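The Green Jacket

Harpreet Ross had been putting off her brother's wardrobe since August. On the first cold Saturday of the season she drove over to Elgate, let herself in and opened both doors.

The olive jacket was on the left, on an orange hanger. He had worn it to every away game, even in the rain, when it did no good at all. She went through the pockets and found a bus ticket and 2 keys she didn't know.
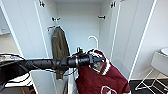

Vestergaard Writers' Club, Tuesday Group

The maroon shirt came next. It had a white collar band and the round white emblem, and it was the one Ghislain Landry had asked for. He had played beside her brother for six years.

She called him from the bedroom.

"I've got the shirt," she said.

"Are you sure you don't want it?"

"It wouldn't fit me."

He was quiet for a bit. Then he asked about the jacket, and she said she was keeping that.

He came by at four with a box of oranges from his sister. They drank tea standing up. When he left, he carried the shirt over his arm, still on its white hanger, and she went back and closed the wardrobe doors.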